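Print this page | E-mail this page

This site uses cookies to remember your settings. By continuing to browse you accept their use. Close

Storage and Movement of Household Timber in Unheated Buildings
Student project report, Wood and Materials course, second year

Summary

This report examines how boards of common household timber change in width and shape when they are kept in unheated buildings over the spring and summer. The work was carried out at two sites, a stone outbuilding at Grellum and a timber shed at Brestach, between April and the end of the summer term. A total of 80 boards was measured. The main finding is that the way boards were stacked had a greater effect on cupping than the building in which they were kept.

1. Background

Wood takes up moisture from damp air and gives it off again in dry air. As it does so it swells and shrinks, mostly across the grain and very little along it. Anyone who has owned an old chest of drawers will know the result: drawers that run freely in winter and stick in July. Makers of furniture allow for this movement in the way they join boards together, for instance by letting a panel float in a grooved frame.

Much less attention is given to boards before they are used. Small workshops and home woodworkers often buy timber well ahead of need and keep it wherever there is room. The project group wished to find out how much harm is done by ordinary storage of this kind and whether simple changes would reduce it.

2. Sites and materials

The Grellum outbuilding has thick walls, a concrete floor and one small window. It stays cool in warm weather and is slow to dry after rain. The Brestach shed is boarded on all sides, with gaps under the eaves that allow air to pass through. It warms quickly in the morning and cools again at night.

Boards of maple, beech, pine and oak were bought from the Odberg timber yard. All were cut to the same length, 2000 mm, and planed on both faces. Each was marked on one end with a number in pencil. No oil, wax or varnish was applied.

Half of the boards at each site were stacked directly on top of one another. The other half were stacked with thin strips of dry pine between the layers so that air could reach both faces.

3. Method

Width was measured at 3 points along each board with a sliding gauge. Cupping was measured by laying a steel straight edge across the face and sliding feeler strips under it at the widest gap. Readings were taken every second week, always in the same order and by the same members of the group. Air temperature and dampness were noted from a Rana dial instrument hung at head height at each site. Over the whole period 2166 separate readings were entered in the record book.

Some readings at Grellum had to be left out of the analysis. The instrument there was found to be sticking in May, and the values from two visits could not be relied upon. The board measurements from those visits were kept.

4. Results

All four kinds of timber grew wider during the damp weeks of late spring and narrower again in the summer. Beech moved the most. Pine and oak moved less, and maple lay between them and beech. The pattern was the same at both sites, although it came later at Grellum.

Cupping was a different matter. Boards stacked with strips stayed nearly flat in both buildings. In the close stacks the top board was nearly always the worst, as its upper face was open to the air and its lower face was not. Boards in the middle of a close stack showed little change until they were uncovered, after which several cupped within days.

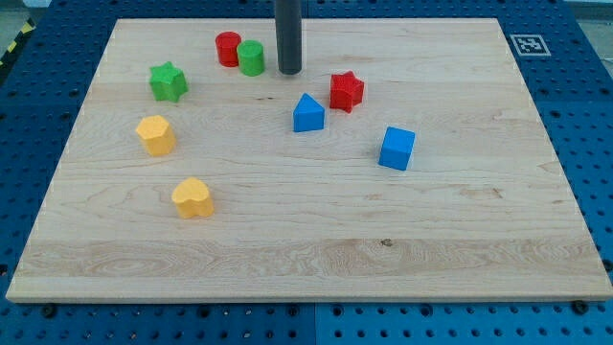
The cut of the board also played a part. Those sawn with the growth rings running close to flat across the end cupped more than those in which the rings stood upright. This agrees with the accounts given in standard woodworking textbooks. The group had not sorted the boards by cut at the start, and the numbers in each set were therefore uneven. A firm figure for the effect cannot be offered.

5. Discussion

The cost of the strips was very low, as they were sawn from waste. The extra labour came to one afternoon at each site. Covering the top layer with a spare board would be a further improvement and was tried at Brestach in the last month, too late to be measured properly.

It had been expected that the stone building would prove the poorer store. For width this was partly borne out, since boards at Grellum remained wider for longer. For flatness there was no clear difference between the sites.

6. Recommendations

Boards kept in unheated buildings should be raised off the floor and stacked with strips of even thickness, placed in line above one another. The top layer should be covered. Timber should be brought into the room where it will be worked at least two weeks before cutting begins. Any future project should sort the boards by cut before stacking and should include a heated room for comparison.

The record book and the full tables may be consulted in the department office during term.

Report submitted 30th August

Print this page | E-mail this page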